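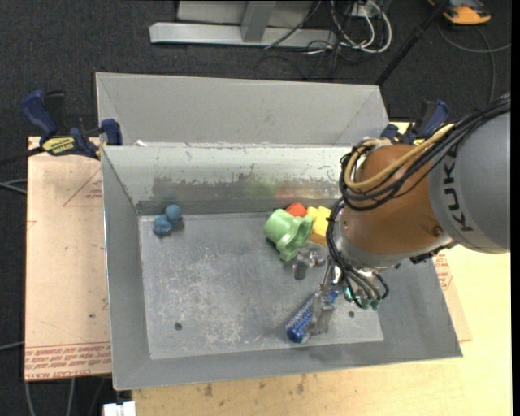
KUKA over the toy bin, blue cylinder under the fingers

Thread: Collecting grasp attempts overnight, how many is enough?

binpicker_elie
Posted 7:40 am

Morning all! We've finally got the arm at Haladville logging grasp attempts by itself and I'm grinning like a fool. 2000 attempts stored so far, each one with the picture from before the move, where the fingers went, and whether the load reading said we were holding something at the top of the lift. Toys in a metal bin, all sorts of shapes. The bin is clamped to the table so the camera calibration stays put.

Question for those who've done this: do I train now or carry on to 3000 first? I'm itching to train.
Elie Tarawneh

odetti_fan
Train now. Train tonight! You learn far more from watching a poor model fail than from another pile of random pokes. We started the Odetti set with 500 and it was rubbish, but it was rubbish in ways that told us what to collect next.

marrowfat
Disagree with the above. With 500 you learn that your model is bad and that's your lot. I'd wait for the 3000, then hold back a chunk of objects it has never met and test on those only.

Also, look where your toys are. There's a green cup thing, a red-orange one and a yellow block all bunched together near the gripper, one blue lumpy toy over on the far side, and a great big bare patch of floor in between. If most of your pictures are like that, the model will learn "go to the bunch".

binpicker_elie
Fair point about the bunching. I've got a stir routine, sweeping the fingers through every 7 attempts, but perhaps it wants to be a bigger sweep. The lone ones are brilliant for clean examples though, so I wouldn't want to lose them.

tinsnips
Lovely setup. My worry is the metal. I can see green and red smears of reflection on the back wall above the toys, and the floor is scuffed whitish all over. Ours at Marquez used to reach for reflections until we lined the bin with matt grey felt.

odetti_fan
No no, leave the shiny walls in! If the real job has metal bins then the reflections belong in the data. A failed grab at a reflection is a perfectly good negative example.

tinsnips
Good if you can afford the failures. Ours drove the fingertips into the wall and bent one.

marrowfat
With tinsnips on this. Put a keep-out margin along the walls, at least for the random stage.

binpicker_elie
Margin is in already, a fat one. I'll shrink it once the model is choosing the grasps. Not lining the bin yet, I want to see what it does with those reflections first.

vusteck_jo
Does your load reading catch double picks? On the Vusteck rig we scored two toys at once as a success for most of April and then had to relabel the lot by hand. Tedious!

binpicker_elie
Oh. It doesn't. It only knows "something" or "nothing". Right, I'm adding an after-lift picture today, thank you, that would have hurt later.

Training a first model on the 2000 tonight while the arm keeps collecting, so you've both won. Will post the success rate on the held-back toys, however embarrassing.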